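Section 5. Setting Out Nuts and Dried Fruit

Last updated: April

Read this before the first guests sit down. Most guides to snack tables promise more than a bowl of nuts can deliver. Follow the steps below and you will get a bowl of nuts that people can serve themselves from without too much mess. Expect no more than that.

5.1 Before you start

1. Ask about allergies. If anyone at the table has a nut allergy, skip this section and use the fruit plate in Section 2. A "nuts on one side, fruit on the other" bowl does not solve the problem, whatever the package says.

2. Wipe the table and let it dry. Old stains in a wooden top will still be there afterward. We have tried the lemon trick and the baking soda trick at the Olbridge house and could not tell the treated spot from the rest.

3. Wash the serving bowl, the small dishes and the spoon. Dry them by hand. Water left in the bottom of the bowl goes straight into the raisins.

5.2 Filling the bowl

1. Use one wide bowl for the whole mix. Divided trays look organized until the second guest.

2. Put in almonds and cashews first, then raisins and dried cranberries. Stir from the bottom with the spoon. The small fruit will sink again anyway, so one stir is plenty.

3. Stop at a low mound. A heaped bowl sheds almonds every time a spoon goes in.

Note: The Echeverri mix is sold in a 1000 gram bag. You do not need the whole bag for one table. Close what is left with a clip, as the press-seal strip rarely survives a second opening.

5.3 Placing the spoon and dishes

1. Set the bowl near the edge of the table where people will be sitting. A bowl in the exact center is hard for everybody to reach.

2. Put a small round dish just beyond it, close enough that a spoonful travels only a short way. A dark dish shows salt and crumbs. Decide whether you care.

3. Use a metal spoon with a shallow bowl. Deep scoops take half the cashews in one go.

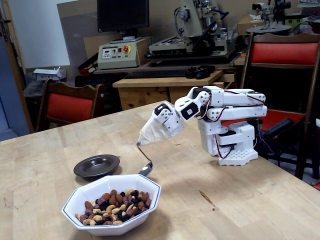
Yhon Ticona wrote in to say that the low mound is wrong for a long evening, that a bowl filled this way needs topping up twice before dinner, and that he would sooner sweep up a few almonds than keep getting out of his chair. Fair enough. If you fill higher, move to a deeper bowl, and keep the small dish where it is.

4. Leave the small dish empty. Portions set out ahead of time get ignored, and then somebody pours them back.

Caution: Do not leave the spoon standing in the mix. It tips, and the handle ends up among the raisins. Lay it on a saucer between servings.

5.4 During the evening

1. Check the bowl once an hour. If only raisins remain, add nuts or take it away.

2. Wipe up crumbs on upholstered chairs dry. Rubbing cranberry into a cushion with a wet cloth makes a larger mark.

3. Abelardo Puma recommends a Skumer lid to keep the mix crisp between rounds. We could not taste any difference. A plate on top does the same job.

5.5 Clearing away

1. Throw out whatever is left in the small dishes.

2. Anything left in the serving bowl is your call. We throw it out. Many spoons, many hands.

Questions about this guide: Household Guides Desk, 1745 Pridville Road, Olbridge | Copyright Household Guides Desk | Back to top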